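4. Demostración manual de tareas con pinzas portátiles
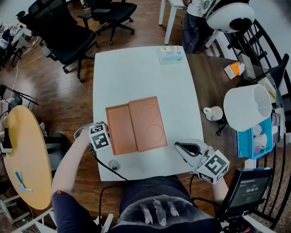
Este apartado describe el registro de demostraciones bimanuales sin brazo robótico. El operador ejecuta la tarea con una pinza en cada mano y el sistema Brekholm guarda la trayectoria, la apertura de las mordazas y el vídeo de la cámara de cabeza. Para la demostración por control remoto, consulte el apartado 5.

4.1 Preparación del puesto

1. Coloque una mesa de superficie clara y mate, a una altura que permita trabajar sentado con los codos libres.
2. Deje sobre la mesa las piezas de la tarea. En la tarea de referencia del capítulo se emplean dos bandejas de color cobre, una abierta con paredes elevadas y otra plana.
3. Conecte las pinzas izquierda y derecha a los puertos L y R del concentrador. No intercambie los cables: el software no detecta la inversión.
4. Haga bajar cada cable por el borde de la mesa hacia el suelo y compruebe que no se tensa al extender el brazo por completo.
5. Sitúe la pantalla del temporizador a un lado del operador, sobre trípode, de modo que pueda leerse con un giro leve de cabeza.

Nota: los objetos ajenos a la tarea pueden permanecer en las superficies contiguas. Si se mueven entre episodios, anótelo en el campo «entorno» de la sesión.

PRECAUCIÓN: no pase los cables bajo las ruedas de las sillas. Un tirón durante el registro puede dañar el conector de la pinza.

4.2 Comprobación de los marcadores

Cada pinza lleva montado un cubo con marcadores en blanco y negro. El sistema calcula la posición de la pinza a partir de las caras visibles.

1. Limpie las caras del cubo con un paño seco. No utilice alcohol; disuelve la tinta.
2. Verifique que el cubo no gira ni presenta holgura respecto al cuerpo de la pinza.
3. Abra Rarnard y seleccione Dispositivos > Marcadores.
4. Mueva las dos pinzas despacio por toda la zona de trabajo. Los indicadores L y R deben permanecer en verde.
5. Si un indicador pasa a rojo, modifique la postura de la muñeca o la iluminación y repita el paso 4.

Nota: la cámara de cabeza debe ver al menos una cara completa de cada cubo durante toda la demostración. La manga larga y suelta es causa frecuente de ocultación.

4.3 Calibración de la apertura

1. Cierre por completo las mordazas de ambas pinzas y pulse Cero.
2. Ábralas hasta el tope y pulse Máximo.
3. Repita el ciclo 3 veces. Si la diferencia entre lecturas supera 32 unidades, aparece el aviso 253 y hay que reiniciar la calibración.

4.4 Registro de un episodio

1. Siéntese frente a la mesa, con las pinzas en alto y sin tocar las piezas.
2. Pulse Iniciar. El temporizador empieza a contar desde 00:00:00.
3. Mantenga las pinzas quietas durante el primer segundo.
4. Ejecute la tarea a velocidad constante. Evite las correcciones bruscas; si una pieza se resbala, vuelva a tomarla con normalidad y continúe.
5. Devuelva las pinzas a la posición de partida y pulse Detener.
6. Marque el episodio como válido, dudoso o descartado.

Varíe la posición y el ángulo de las piezas de un episodio a otro. No sujete nunca una pieza con los dedos: ese contacto no queda registrado y el robot no podrá reproducirlo.

Cada sesión admite un máximo de 500 episodios. Al alcanzar el límite, Rarnard cierra la sesión y deshabilita el botón Iniciar.

PRECAUCIÓN: no desconecte las pinzas mientras se muestre «Escribiendo». El último episodio quedaría incompleto y no puede recuperarse.

4.5 Fin de la sesión

1. Seleccione Sesión > Cerrar y espere la confirmación.
2. Desconecte primero los cables del concentrador y después los de las pinzas.
3. Guarde las pinzas con el cubo hacia arriba, sin apoyar peso sobre él.

Brekholm. Manual de puesta en marcha. Revisión 2021-01-30. Responsable de la documentación: Hussam Rizk | Contacto | Aviso legal | Volver arriba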